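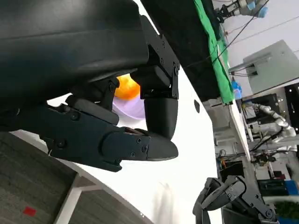
One owner wrote to us after the last edition that section 4 told her how to put the table up and then left her there, with a bare top and a box of crockery, and could we please say what goes where. This section has been rewritten with that letter in mind. It covers cleaning the top, laying out tableware and small decorations, and clearing them away again.

4. Dressing the table

4.1 Before you start

The instructions apply to the Trurkell table with the white gloss top. If you have the Workmont folding table, the steps are the same, but leave out 4.2 step 5.

Check that section 3 is complete. The legs must be locked and the levelling feet wound down to the floor. On carpet, check the level again after a day or two, as the feet settle into the pile.

You will need:

A soft cloth and a second dry cloth
Mild dishwashing liquid and warm water
Your plates, mugs and bowls
Felt dots from the Flukotgate spares pack (optional)
Small decorations, if you are using them

CAUTION: Do not use scouring powder, steel wool or any cleaner containing bleach on the gloss top. Scratches and dull patches are not covered by the warranty.

4.2 Cleaning the top

1. Remove everything from the table, including cloths.

2. Wipe off crumbs and grit with a dry cloth. Do this before any wet cleaning.

3. Wash with a damp cloth and a few drops of dishwashing liquid. Wring the cloth out well. Water left standing along the lines in the top will leave a mark in hard water areas.

4. Dry with the second cloth, working from the far edge toward you.

5. Wipe around the rim of each round opening. A finger wrapped in the cloth does the job. Do not pour water near the openings.

Note: The gloss finish shows reflections from ceiling lights. To find smears, crouch at one end and look along the top – they are much easier to see from a low angle than from directly above.

4.3 Laying out the tableware

The faint grey lines divide the top into large squares. They are handy for spacing places evenly, and you can ignore them if you would sooner judge by eye. The Trurkell top is 2,000 mm long and 1,187 mm deep, so there is plenty of room behind each plate for serving dishes.

1. Decide which side people will sit on. Keep the round openings away from the place settings where you can.

2. Put the plate down first. Everything else is placed in relation to it. Leave a hand's width between the plate and the front edge.

3. Set the mug behind the plate and to the left, or to the right if the person prefers. Turn the handle outward to the right so it can be picked up without reaching across the cup.

4. Check the underside of each piece. Unglazed foot rings will scratch gloss. If a mug or plate feels rough underneath, fit three felt dots or use a coaster. The dots come off in the dishwasher and will need replacing.

5. Add small decorations last. Low, stable shapes such as small pumpkins work well and do not block the view across the table. Set them beside the plates, clear of where an elbow will go.

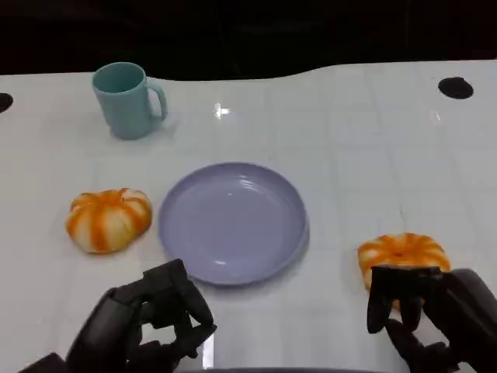

6. Sit down at the place and reach for the mug. If your sleeve brushes a decoration, move the decoration farther out and try again.

Note: Real pumpkins and gourds should be checked underneath every few days. They soften from the base first, and the juice can stain. From October on, when they often sit out for weeks, put a saucer or a square of baking paper under each one. Painted or artificial ones can go straight on the top if the base is smooth.

CAUTION: Balls, round fruit and other rolling objects will find any slope in the top. Keep them in a bowl. If a ball rolls away when set down in the middle of the table, go back to section 3 and adjust the feet.

4.4 Using a cloth

The top can be used bare or covered. A Bunting cloth in the long size hangs about 20 cm over each end. Other cloths will fit, but new coloured cotton should be washed separately before its first use, particularly dark greens and reds.

1. Make sure the top is fully dry.

2. Unfold the cloth along the length of the table and square it up against the front edge.

3. Smooth from the centre outward.

4. Do not pin or tape the cloth to the top. Use clip-on weights at the corners if the table is near a door.

4.5 Clearing away

1. Lift the tableware off. Do not slide it.

2. Stack plates of one size together, with no more than eight to a pile. Hang mugs or store them upright in a single layer.

3. Store clear and tinted bowls apart from the crockery.

4. Shake the cloth outside and fold it loosely.

5. Wipe the top as described in 4.2.

Continue to section 5 for moving and storing the table.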